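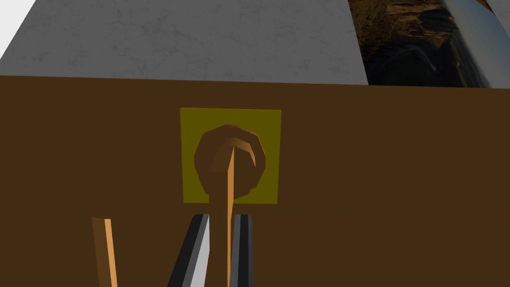
The Anness kitchen cell: frequently asked questions

I look after the Anness cell, the simulated kitchen station we use for knob and drawer tasks. I get the same handful of messages every month, so I finally wrote the answers down!

What do I need before I start it up?

The Zirnstead scene pack, the Sisden launcher and a login on McGrath (that's the big machine, ask me if you don't have an account yet). Open the launcher, pick Anness and let it load all the way before you touch the arm controls. The first load is slow - go get a coffee. After that it's quick.

How do I home the arm?

Hit Home in the launcher, then Open Gripper, in that order. If you open the gripper first with the arm parked near the cabinet, a finger can start out inside the panel, and the physics will fling everything across the kitchen. Fun to watch once.

Where should the fingers go on the knob?

On the stem, one on each side. The knob head is a low-poly shape with flat facets all the way around, and if you try to close on that, the contact points hop from one facet to the next and the grip chatters. Bring the hand up from below, stop with the fingertips short of the head, and check the gap on both sides before you close. 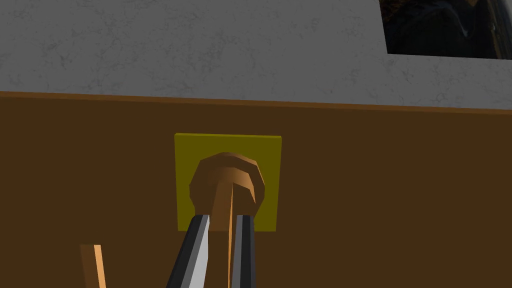 Fingers on either side of the knob's stem, with the yellow plate behind the head.

What's the yellow plate for?

I use it for checking alignment. It's square and easy to spot against the brown panel, so I line up the camera on it before anything else. Don't judge the angle by whether its sides look parallel on screen, though. Perspective will fool you. Read the joint values.

Can I delete the second stick on the left?

Please don't! Leave it where the scene file puts it. Saved runs are checked against the full scene, and a missing part makes the replay stop with error 47. If your path passes too close to it, add a waypoint and swing wider to the right, where the panel is bare.

The gripper closes and then slides off. What's broken?

Usually nothing is broken, it's friction. Somebody has been experimenting and the finger pads got saved with their numbers. Go to Contacts, load the pad preset (it's number 9 in the list) and try again. If it still slides, look at the grip force, then at the hand angle. I check them in that order and rarely get as far as the angle.

How often does the cell need maintenance?

More than you'd think for something with no bolts in it. I clear the contact cache every Saturday and rerun the calibration path after any scene pack update. Vilho Salminen rebuilt the finger collision shapes in February, so if your local copy is older than version 207, throw it out and pull a new one. The old shapes were fatter than the fingers you see on screen, and that caused a lot of the "it's touching nothing but it says contact" reports.

Can I run 2 copies at once?

Yes, on McGrath. On a laptop I wouldn't - the time step starts to stretch and your grip settings won't carry over to anyone else's machine.

It froze halfway through a grasp. Now what?

Pause, save the log, then reset the scene. Don't reset first or the log goes with it. Send it to me with the scene pack version and the last command you gave.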